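4.2 Grasp point selection from the wrist view
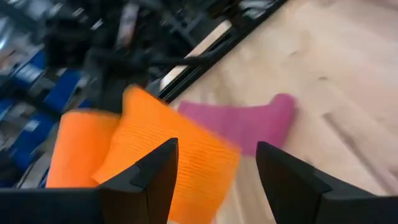 Figure 3. Wrist view of overlapping cloths between the open fingers. The nearer orange cloth covers part of the magenta one; the background beyond the table rail is out of focus.

4.2.1 Input and segmentation

The selection module takes a single colour image from the wrist camera and returns a grasp point, an approach angle and a finger opening. It does not use depth. The depth stream in the Gallardo driver was too sparse at short range to give a usable surface on thin fabric, and we found it simpler to drop it than to fill the holes.

Each image is first masked with a fixed template that removes the two fingers. The template is computed once for each finger opening and stored with the calibration file. The remaining pixels are passed to the segmentation network, which was trained on the Vodley set and then tuned on images from our own table. The network labels each pixel as table, cloth or other, and a second head predicts boundaries between cloths.

The boundary head is needed when neighbouring cloths are close in colour. In Figure 3 the magenta cloth separates from the large orange one on hue alone, but the redder orange fabric to its left meets the large cloth along a dark, fold-like line. A hue threshold tight enough to split these two regions would also split the large cloth, which is lighter at its centre than near its lower part. With the boundary head turned off, such pairs were often merged, and the planner then chose a point on the seam.

Regions labelled as other are ignored unless they lie within the swept volume of the gripper. Equipment behind the rail therefore plays no part in selection, although it is kept in the collision model described in Section 4.4.

4.2.2 Scoring of candidates

Candidate points are sampled along the outer contour of every cloth region. Corners are found by fitting line segments to the contour and keeping the places where two segments meet at a sharp angle. Each candidate is then given a score with four terms: sharpness of the corner, distance to the nearest other cloth, clearance for both fingertips, and local blur. The last term was added late. The camera has a fixed focus, and contours at the far side of the view are soft enough that the fitted corner can move by 12 pixels between successive images of a still cloth.

Corners that lie over another cloth are marked down but not rejected. A corner on the upper cloth is often the only one in reach, and lifting it usually frees the cloth below. Whether a cloth is the upper one is judged from the shape of the junctions where contours meet — a contour that runs unbroken through a junction is taken to belong to the upper cloth. This rule fails on tightly folded fabric, where a single cloth may give junctions of its own.

4.2.3 Execution and recovery

The best candidate is sent to the Indis motion server as a target pose in the table frame. The arm stops 18 mm above the surface, takes a second image and runs the scoring step again on a small window around the target. If the corner has moved by more than 13 pixels from its predicted place, the attempt is dropped and the next candidate is used. Otherwise the fingers descend and close until the motor current passes a set limit.

A closed gripper is not taken as proof of a grasp. After a short lift the module compares the region label between the fingertips with the label of the chosen cloth. If they differ, the fingers open and selection restarts from a fresh image. We allow 2 restarts before the arm returns to its home pose and asks the Hidimora scheduler for a new task. The limit is deliberately low, as repeated failed attempts tend to push the cloths towards the rail, where clearance for the far finger becomes the main constraint.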